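The Clasodwood Household Letter, March

The book swap shelf on the second floor has been restocked, and the bulk order from Weteck for trash bags and dish soap closes at the end of the month. The price is the same as last time, 24 for a roll of 300 small bags. Order sheets are in the usual tray by the mailboxes.

Several of you asked for something on kitchen drawers after the piece on coat closets in the last issue. Drawers are a big subject, so this month's item sticks to the long things that never lie flat in one: spatulas, ladles, chopsticks, skewers and the rest.
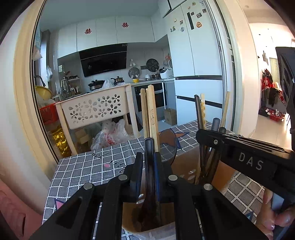 Around the House: Kitchen

A cardboard box on the table works well as a utensil holder while you sort. Spatulas and ladles can stand in it with their handles up, and chopsticks go in beside them. It costs nothing, and when the bottom gets greasy you fold it up and start over with a new one.

Start by emptying the utensil drawer, the jar by the stove, and whatever has collected behind the rice cooker. Put it all on the table. Clear the table first and leave the cloth on, as bare wood scratches easily and metal ladles are noisy. Then stand the big pieces in the box one at a time. Anything you have two of, look at both and keep the better one. A wooden spatula with a split edge or a burned corner can go. So can a ladle with a loose handle, unless someone in the house is really going to fix it.

The height of the box matters more than the width. If it is too low, a heavy ladle will pull the whole thing over. If it is too high, short spoons disappear and you end up digging for them with your fingers. A box that comes halfway up your longest spatula is a good place to start. You can trim it with kitchen scissors until it suits. In a wide box, a strip of cardboard across the middle keeps the thin pieces from sliding under the thick ones.

Leave the chopsticks and skewers for last. They take the most time, and they are easier to sort once the large items are out of the way. Spread them on the cloth and pull out the pairs. Mixed households tend to have 3 or more sets that look nearly alike, so check the length and the shape of the tip as well as the color. Singles go in a separate pile. Give that pile until next month before you throw it out, as partners do turn up in lunch bags and coat pockets. 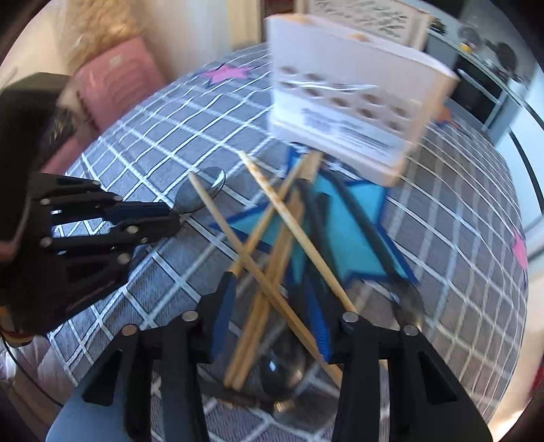 One reader wrote after the last issue that she had stopped keeping skewers with chopsticks altogether - the points kept catching her hand when she reached in, and she now stores them in an empty pasta box on its side. Another suggested pushing the tips into an old cork. Either one will do, and the cork takes up less space.

Brown marks on bamboo and wood are a common question too. A stain from sauce or tea is harmless and will not usually wash out. Fuzzy spots, a sour smell, or a soft patch mean the piece should be thrown away. Wash wooden utensils by hand, rinse them well, and stand them somewhere with moving air until they are dry all the way through. A night on the rack is enough in most kitchens. Cardboard holds moisture, so nothing should go into the box damp.

If you would like something sturdier afterward, the Timard store on Cárdenas Avenue carries plain ceramic crocks in 2 sizes. The larger one fits a full set of cooking tools. The smaller one is better for chopsticks alone. Measure the gap under your upper cabinets before you go - long spatulas need more room than you would think, and the crock adds to it.

Spare utensils in good condition can be left in the blue bin in the laundry room. Please wash them first and tie pairs together with a rubber band. Knives should not go in the bin.

Next month: pot lids, and where to hang them. Send your own methods to the newsletter box by the front desk.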